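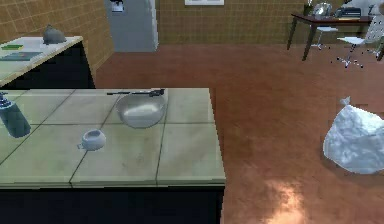
Shiela Samonte, call tester and field program lead, Zitirlow Game Calls
Thursday, February 20, 2025

We're looking for hunters to try our new turkey calls this spring, and I can't wait to hear what you make of them!

Zitirlow is a small shop in Drorness. We've built duck and goose calls for years, and now we have 2 turkey calls nearly ready: a box call and a slate pot call. They sound great on the bench, but a bench isn't a ridge at five in the morning, so we need people who'll carry them in a vest all season and tell us what they think.

We have room for six testers. You should have at least a couple of spring seasons behind you, hold a valid license for your state, and be hunting through most of May. You don't need to be a contest caller (I'm sure not one). Left-handed callers, please write in, we'd love to have you.

You'll get both calls to keep, a spare striker, and chalk. We ask for a short note after every hunt, good or bad, plus one phone chat with Vasilică Matei, who cuts our lids.

To apply, write to Zitirlow Field Testing, 456 Dela Peña Road, Drorness. Tell us where you hunt, what call you carry now, and what bugs you about it. 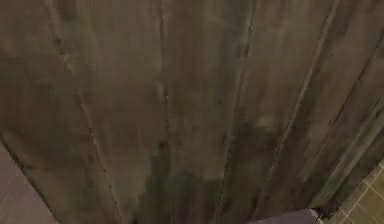 Boards with a weathered brown-olive finish

Last updated: February 20

Comments

Gheorghița Ciobanu: Is the slate call okay in rain? Mine quits the minute it gets damp.

Shiela Samonte: Bring it out in the rain and tell us, please!

Zoia Didenko: Lefty here, letter's going out tomorrow.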